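Search products
Search

May
By Piyumi Ekanayake

Grarkden Two-Way Curtain Track, Ceiling or Wall Fix

The Grarkden is a hand-drawn aluminium curtain track for full-length curtains of medium to heavy weight. It is supplied in white, with the gliders already loaded and the end stops fitted. The same profile is used for both mounting positions; only the brackets differ. Please state ceiling or wall fix when ordering.

Standard lengths ship in one piece. Longer runs are cut in two sections and joined with an internal bridge, which leaves the glider channel clear. Position the joint away from the centre, where the overlap arms meet. The track can be shortened with a fine-toothed hacksaw. File the cut end smooth before refitting the stop.
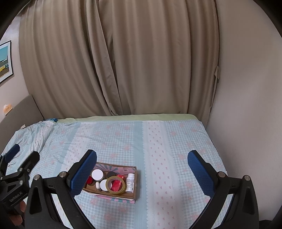
The overlap arms let one curtain pass in front of the other and close the gap in the middle. Each arm projects 31 mm. On wall-fixed tracks, use the longer bracket if there is a radiator or deep sill below. Brackets go no more than 40 cm apart, with one extra bracket at each end where the curtains stack back.

Measure the drop from the eye of the glider, not from the top of the track. For curtains that reach the floor, deduct 1 cm for clearance on carpet. Pencil pleat and pinch pleat headings are both suitable. Eyelet headings need a pole; see the Sitdale range.

Screws are included for timber. Fixings for plasterboard or masonry are sold separately. Draw cords are not available for this model.

Replacement gliders: pack of 92, part Vitness G2. Earlier Wickramasinghe gliders have a narrower neck and will not run in this channel.

Trade enquiries: Chathurika Begum, track and pole desk.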